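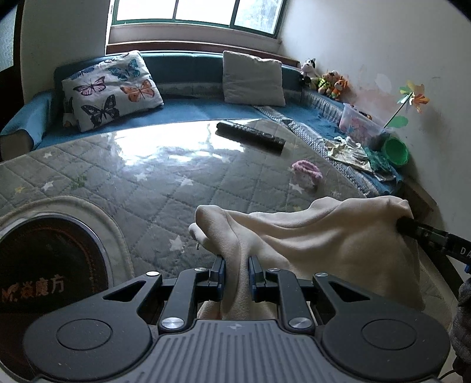 How to Fold a Fleece Cloth So It Stays Folded

Posted Tue 11 February by Callum Innes

Fleece does not want to be folded. Cotton will take a crease and hold it out of a sense of duty, and linen will take forty creases you didn't ask for, but fleece just breathes out slowly and goes back to being a heap. I have a fair number of fleece cloths (the small kind, somewhere between a big washcloth and a baby blanket) and for years I stored them by pushing them into a drawer and shutting it fast.

The method below is the one I use now. It takes less than a minute per cloth once your hands know it. The first one will take longer and you may say something to it.

What you need

A fleece cloth, clean and fully dry.
A flat surface a bit bigger than the cloth.
Somewhere for the folded ones to live, preferably with sides.

That's the whole list. I have tried the plastic folding board (mine was a Grernero, now a fairly good tray) and it works nicely on T-shirts. Fleece grabs the hinges.

Step 1: Clear the surface

I know. But a folding session always begins with moving other things. The remote control, the hair ties, the sleeve of something that belongs to the next load, the charger cable that lives there now. Put them all in a bowl. A green plastic bowl does very well, as does any other bowl. You can sort it later, or you can do what I do and carry the same bowl from room to room until spring.

If your table has a clear plastic cover on it, good. Fleece slides on plastic, and that makes it much easier to square up. On a quilted surface it clings to every stitch line and you end up dragging the whole bedding along with it. A quilted cloth under a clear cover is a decent compromise: a little padding below, slippery on top, and it wipes down.

Step 2: Find a corner

This is harder than it sounds with a cream cloth, where both sides look the same and every lump looks like it might be a corner. Don't hunt around with your fingers. Pinch the cloth anywhere near the middle of the heap, lift it straight up, and let it hang. The corners drop on their own and you can take the lowest one.

Hold that corner, then run your other hand along the edge until you reach the next one. If you get to the end of the edge and find you're holding the same corner, put it down and have some coffee.

Step 3: Shake once, lay it flat

One good snap, away from your face. Fleece carries lint, crumbs and small bits of plant, and all of it goes wherever you're pointing. Aim away from any surface you've just wiped.

Lay the cloth down with the long side facing you. Smooth it from the center out, using the flat of your hand. Pressing hard doesn't help and only stretches it out of square. If one edge won't lie down, lift the whole edge and drop it again.

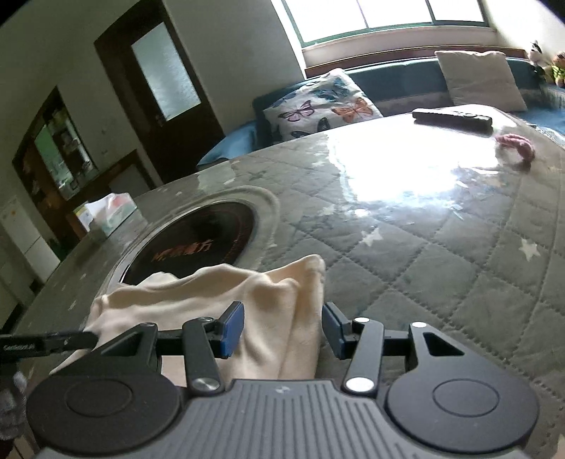 A corner that keeps standing up has usually got a twist further back in the cloth. Flattening the corner itself will get you nowhere. Go to the middle, pick up the crease that leads to it, and let that fall open. The corner gives up shortly afterward.

Step 4: Fold in thirds the long way

Bring the far edge toward you by a third, then bring the near edge up over it. You should have a long strip, three layers thick. Halves seem simpler, and they are, but a halved fleece has an open side that creeps apart the minute you set it down. With thirds, one edge is trapped inside.

Don't measure. If the strip is a little fatter at one end, put the fat end on your left, and it will be hidden in the next step. Left-handed people should put it on the right and reverse everything from here on.

Step 5: Press the air out

Lay both forearms along the strip and lean. Count to five. It looks ridiculous and it is the step that makes the difference. Most of what you think of as fleece is air, and if you leave it in there, it will push the folds apart in the drawer overnight.

Step 6: Fold in from the left, tuck from the right

Fold the left end in to the middle of the strip. Fold it over once more, so that you have a fat little packet with a tail sticking out to the right. Now open the packet slightly – there's a pocket between the layers – and feed the tail into it. Push it in with your fingertips until the edge is flush. Turn the whole thing over so the tucked side is underneath.

You should be able to pick it up by one side without it unrolling. If it unrolls, the tail was too short. Start again from Step 4 and make your first fold from the left a bit smaller.

Storing them

Stand the packets on edge, in a row, in a box. Stacking works until you want the one at the bottom. I like a translucent plastic box because you can see what color is in it without taking the lid off, and because I have never once kept a label up to date. The shoebox-sized ones from Lamum hold 6 of my cloths on edge, or 7 if you kneel on it.

Don't fill the box completely. Leave room for a hand.

Things that go wrong

The cloth is too thick to tuck. Double-sided fleece and anything with a sherpa back won't go into its own pocket. Fold it in thirds both ways and put something heavy on it. I use a book by a man called Dijkstra, 1209 pages, which I have otherwise not opened.

It crackles and sticks to your sleeve. Static. Run a barely damp hand over it before Step 3. Knit sleeves are the worst for this, so push them up.

It's a shiny fabric. Satin and its relatives are a separate problem. Roll them. Do not attempt the tuck, which will hold for more than 2 seconds only if nobody breathes.

It comes out of the wash stiff. Too much softener, oddly enough. Skip it for a couple of loads. My sister swears by Trarnia soap flakes, and her fleece is certainly softer than mine, though she also has a better dryer.

Somebody pulls one out of the middle and stuffs it back in loose. I have no method for this. Next month I'll be doing fitted sheets, so if you have strong feelings about elastic, put them in the comments now and I'll try to get to them before I start.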